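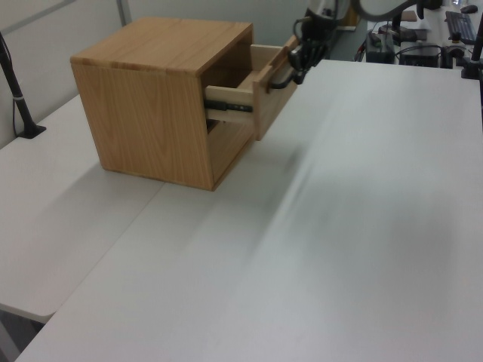
The Drawer That Sticks

43 shares | 11 comments

Jolene Goodwin repairs drawers for a living. Her shop in Wondatdale takes in dressers, desks and nightstands, and most of them come through the door with the same complaint. Something that used to open easily now has to be pulled hard, or it opens crooked, or it won't close the last half inch.

"People blame the wood," she says. "Half the time it's a screw."

Small cabinets with a single drawer are the simplest to sort out. When the drawer runs on metal slides, Goodwin starts by opening it partway and looking along the side. The slide should sit level and parallel to the cabinet wall. If a screw has backed out even a little, its head can catch on the moving rail. She tightens it by hand, never with a power driver, and tries the drawer again.

Dirt comes next. She wipes the rails with a dry cloth and leaves the oil can on the shelf — oil collects dust and the trouble starts over by March.

Older pieces with wooden runners get candle wax. Asanka Sarkar, who builds bedroom furniture under the name Cimollow, rubs it on both surfaces and works the drawer back and forth until it moves freely. He charges 572 dollars for his plainest nightstand and uses metal slides in every one.

"I like wooden runners, but I don't like the phone calls," Sarkar says.

Both of them tell customers to pull from the middle of the drawer front. A drawer opened from one corner twists a little each time, and the slide on that side wears first.

Goodwin's minimum charge covers two drawers. Most people bring one.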